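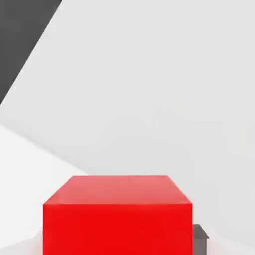
Red cube in the sim, close up. Grey backdrop, no markings on the block.

Wamon @wamon
29 January 2022 would be the wrong format for our logs, so for the record: January 29, 2022, revision 2 of our rules for simulated block tasks. Thread.

1/ Scope. Applies to any rendered camera view that ends up in a training or test set. Physical cell work has its own sheet and is not covered.

2/ Every run stores its random seed, the simulator build and the full scene file. A run missing any of these gets deleted. Do not try to reconstruct a seed from the pictures.

3/ Plain cubes only for the baseline. No printed tags, no textures. Tagged blocks go in a separate set with a separate name.

4/ Check the colour of each face under the scene light. The top of a red block can render much paler than the front, as in the view at the start of the thread. A colour threshold tuned on the front face alone will lose the top. Report both values.

5/ Partly hidden objects stay in. Label the visible part and set the occlusion flag. If you can't tell what an object is from the view, the label is "unknown", even when the scene file would tell you. The scene file name goes in the second column.

6/ Block running past the bottom of the view: keep it, set the truncation flag. The Kivley scripts used to drop these without a warning. Fixed in June, but sets made before then need a rerun.

7/ Episode limit is 2000 steps. Reaching the limit is a fail. "Nearly there" is also a fail.

8/ Minimum 60 episodes per condition before quoting a success rate. Quote the count next to the rate, every time.

9/ Contact settings are frozen for the whole comparison. If you change friction halfway, start again from episode one.

10/ Known gap: we have no agreed rule for light bouncing off the block on to the work surface. Bozkurt renders it, Itholm doesn't. Until that is settled, don't mix the two in one set.

11/ Corrections to ticket 2653, please, with the seed attached.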